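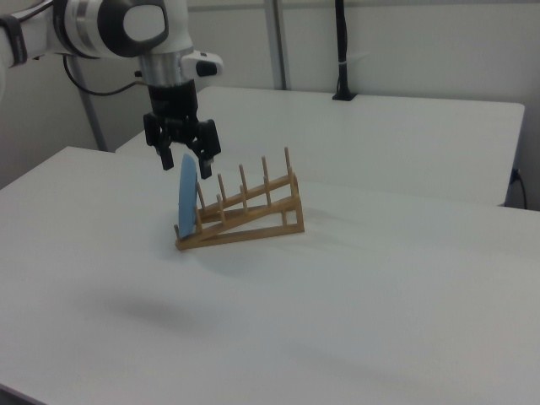
A light blue plate in a wooden rack.

Flirstead and Its Parking Spaces

The town council in Flirstead is going to vote in October on whether to drop the parking rule for new apartment buildings. I've been following this for longer than I'd like to admit, and a few people have asked me what the argument is over, so I'm putting it down in one place.

The rule says that every new apartment has to come with two off-street parking spaces. It doesn't matter if the apartment is a studio or has four bedrooms. It doesn't matter if the building is next to the train station. Two spaces each, on the same lot as the building.

The rule is older than most of the people arguing over it. Larysa Demchenko, who used to work in the planning office and now teaches, told me it was copied from the code of a neighboring town, and that the neighboring town got rid of theirs years ago. I haven't been able to find the original paperwork. The version on the town website is a scan of a scan and one of the pages is sideways.

Why it matters for rent

A parking space takes up a lot of land once you count the lane you need to get in and out of it. On a normal lot near Main Street, two spaces for each apartment use up more ground than the apartments do. So a builder has three choices. Put the cars underground, which is very expensive. Build fewer apartments. Or build somewhere else.

Mostly they build somewhere else. Trirnwood, twenty minutes up the road, has put up several mid-size buildings along its bus line. We have put up townhouses with garages, and they're fine if you can buy a townhouse with a garage.

The project that got people talking again is the old furniture store lot. The owner first wanted to build 111 apartments there. After the parking was drawn in, the plan shrank to the point where the bank lost interest, and the lot still has a chain across the driveway. I walk past it on my way to the pharmacy. Somebody has been mowing it.

You can say that one lot doesn't make a housing shortage, and I'd agree. But the town's own housing report says we need 572 more homes to keep up with the people who already work here and commute in. I don't know how good that number is. These reports make a lot of assumptions and the one about household size looked odd to me. Even if it's off by half, we're not close to it with a few townhouses a year.

What the other side says

I went to the Wednesday meeting and stayed to the end, and the people against the change weren't being foolish. The main worry is street parking. If a building goes up with no spaces, the people who live there will still own cars, and those cars will end up in front of somebody else's house.

Peter Pešek lives on one of the narrow streets behind the station and made this point better than anyone. He said commuters already park there from early morning, and that his mother's home nurse has had to park two blocks away and carry her bag. He isn't against apartments. He wants to know where the cars will go, and the staff presentation didn't give him much of an answer. There was one slide on it.

The other worry is that builders will take the savings and keep the rents where they are. I think this is partly right. A landlord charges what people will pay, whatever the building cost to put up. What the rule changes is whether the building exists at all, and having more apartments on the market does push rents down, or at least slows them. It takes years, though. If you're paying 2000 a month right now for a one-bedroom with a bad heater, nothing the council does in October will help you with your next lease. I wish supporters of the change would say so plainly, because they lose people when they promise too much.

What I'd do

I'd drop the rule and start a resident permit system on the streets near the station in the same vote. Permits are annoying and people hate paying for them, but they deal with the actual complaint. The curb is public. If too many people want to use it, the town should manage it directly and leave apartment buildings out of it.

I'd also stop including parking in the rent automatically. Where I live, the space is part of the lease whether you use it or not. I sold my car two years ago and my space is still there, with my number painted on it. My downstairs neighbor parks her second car in it and gives me tomatoes. I asked the management company if I could give up the space and pay less, and the woman on the phone was very nice and said there was no form for that.

Ivan Kravchuk, who is on the council, has floated a compromise of one space per apartment, and none for buildings within a short walk of the train. I could live with that. It would probably have been enough to save the furniture store project, going by the drawings that were in the packet. Orysia Kostiuk wants to put it off for another study. We've had studies. The last one took so long that the consultant's contact person had left by the time it was finished.

My guess is that the compromise passes by one vote and the permits get sent off to be looked at separately. I'd be disappointed by the second part. Doing the first without the second is how you get a lot of angry people on the station streets next spring, and then a push to bring the old rule back.

If you live in town and care either way, written comments go to the clerk and they do get printed out and put in the packet. Short ones get read. Mine last time was four pages and I doubt anybody got to the end of it.

I'm working on a separate post on the Trirnwood buildings and what they rent for. I have numbers for two of them so far and I'm waiting on a call back on the third.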